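Dye notebook, April, started 7.40 a.m.

Madder again. The second vat for the Akbulut order went in last night at 45 degrees and has been sulking ever since. I wanted brick. What I have is the colour of a plaster that has been to the swimming baths. Serpil Işık looked in, said "salmon", and went off to put the kettle on. It is not going in the order book as salmon.

Possible culprits. The wool was the Nivness fleece, which always arrives greasier than the label admits, and I gave it one scour when it wanted two. The mordant was from the new tub of alum. I weighed the dry yarn at 782 g and weighed the alum to match, so unless the scales have gone the way of the old scales, the sums are right. The water was from the tap and not from the butt, the butt being mostly leaves at present.

My money is on the grease. Squeezed one skein out and opened up the ply, and the middle is nearly white. Colour has gone round the outside and no further. Last year's Rondville batch did the same and I wrote then, in capitals, SCOUR TWICE. See how well that worked.

9.15. Pulled the lot, rinsed, hung in the back passage. Started a fresh scour on skein A only, long soak, no stirring. Serpil is of the view that I stir when I am nervous, and felted yarn from the winter rather bears her out.

Weld next, for the green. Plan is weld first and then a short dip in the indigo, going for something young and sharp that will sit next to the brick (if there is ever a brick). Akbulut's note asks for "a fresh green, but not too green", so thank you for that. I have been collecting greens to argue with. The moss on the yard wall is too brown. The Gollholm shade card has one called Meadow that I would call Snooker. The nearest to what I mean is a lime with yellow along the top and a darker green down in the folds, so the yarn would need to dye a little unevenly, something I can manage without trying.

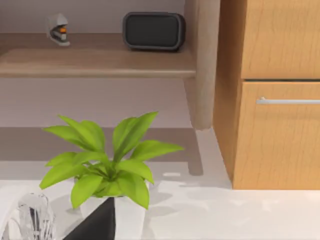
A potted plant with lime-green leaves.

11.30. Weld bath on. Chopped stalks, pinch of chalk, lid ajar. Smells of cabbage with ambitions. Test strips:

Strip 1, weld only: good hard yellow, no complaints.
Strip 2, weld plus one quick dip: very close. Dries paler, so judge tomorrow.
Strip 3, weld plus one long dip: Snooker.

So it's the quick dip, in and out on a slow count, and no answering the phone halfway through. The indigo vat has a decent coppery skin on it and is behaving better than anything else in the building, me included.

2.10 p.m. Skein A out of its second scour. The water was the colour of weak tea, so there was plenty left to come out. Re-mordanted and back into what is left of the madder with a fresh handful of root. Held at 45 again. Did not stir. Sat on my hands and did the invoices.

4.50. Skein A is brick! Slightly browner than the sample, but brick through to the middle when I open the ply. The others get the same treatment tomorrow, first thing, before anyone can ask me about them.

To do:
Order 124 g more madder root, or whatever size bag gets us past that.
Ring Gollholm about the missing 3 cones. They will say they sent them.
Empty the butt.
Label the alum tub. Both tubs say "tub".
Serpil to look at strip 2 dry, by the window, before I tell her which one I like.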